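The table Zsolt Boros couldn't leave behind

Monday, April 19, 2021

Zsolt Boros has been building plank tables for 22 years, first in a garage in Trurport and now in a long brick shed on the edge of Gomow, and I could have listened to him talk about them until dark. I had come to ask about the Cornamura, the big dining table he sells through Chin, the furniture store on the main street. We did get to it eventually! But first he wanted to talk about small tables, and one small table above all.

"People write to me about the dining tables," he says. "Then they come over, and they put a hand on the little one and ask what that costs. It doesn't cost anything. I'm keeping it."

The little one is pine, made from planks left over after a kitchen job. He glued it up over a weekend in November, years ago now, and he remembers being in a bad mood the whole time. The boards had been stored on a damp floor and two of them had cupped, so he planed them, set them aside, planed them again, and finally clamped everything flat and went to bed. "In the morning I took the clamps off and it stayed put. I walked around it with my coffee. I thought, all right, you can live in the house."

It has been moved more often than anything else he owns. It has held seed trays and a sewing machine, and for one long winter a jigsaw puzzle that his whole family gave up on. These days it stands on carpet, which he says is kinder to the legs but terrible for shavings, and it collects whatever people have in their hands when they walk by – cups, bottles, toy vegetables, a bowl that belongs in the kitchen.
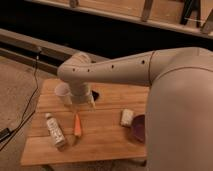 The plank table, with a white cup standing on it. 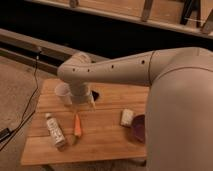
"I like a table that gets used," Boros says. "When I was an apprentice we had a customer who covered hers with a glass sheet, then a cloth on the glass, then a plastic sheet on the cloth. I delivered a chair to her later and I couldn't have told you what wood it was. And I had sanded that thing for 3 days!"

I ask him about the hole. He laughs and rubs the back of his neck.

"That's me. I wanted a lamp in the table, with the pole coming up through it. Very modern idea. I cut it by hand, in a hurry, with the wrong blade, and the lamp leaned over like it was tired. So the lamp went and the hole stayed." His sister has offered many times to have it patched. He could patch it himself in an afternoon, obviously, and he has even picked out the piece of pine. It's on a shelf over the band saw with a pencil mark on it, and it has been there long enough for the mark to fade.

What does he look for in a board, I want to know, and he gets up in the middle of his sandwich to show me. He pulls a plank from the rack and tilts it toward the window. Pine goes from almost white to a warm honey color as it ages, and he likes to mix boards that are a little apart in shade so that the top doesn't look like one printed sheet. He runs the grain lengthwise, always, and he lays the boards out on the floor and shuffles them before any glue comes near them. Sometimes he leaves them there overnight and changes his mind at breakfast.

"My wife says it's like watching somebody hang one picture for a week," he says. "She's right. But you're going to look at those seams every day. If two knots end up side by side, they look like eyes, and then you've got a table that stares at you during soup."

He finishes his tops with a plain hardwax oil, thin coats, wiped off well. For a house with small children he adds an extra coat and tells the parents to relax. Rings from cups sand out. Glue mostly scrapes off with a plastic card, if you let it dry hard first. Felt-tip pen is the one he dreads, and he has a drawer of remedies for it that work on one table and do nothing at all on the next.

The Cornamura came out of all this, he says, which surprised me, because it's a much grander piece. It seats eight and has a trestle base that knocks apart with wooden wedges. But the top is put together in the same way as the little pine one, boards shuffled on the floor, straight front edge, no breadboard ends and no fuss. Chin took 2 of them last spring to see how they would go, and they went quickly. The price is 490 dollars in pine, more in ash, and he builds each one himself from rack to oil.

"I could get help and make more," he says. "I've thought about it. Then I imagine explaining to somebody why we're spending the morning moving boards around on the floor."

Before I leave he wants me to feel the underside of a top he has just finished. It's as smooth as the upper side, and I tell him so, and he is delighted. Most makers skip it, he says, but kids under a table find everything, and he spent a good part of his own childhood under his grandmother's, picking at splinters.

Then he's back at the rack, pulling out another plank for me to look at – a wide one, with a streak of darker wood running almost the full length. He isn't sure what it's for yet. A shelf, maybe, or the middle of somebody's dining table. He props it against the wall where he can see it from the bench and goes to find the rest of his sandwich.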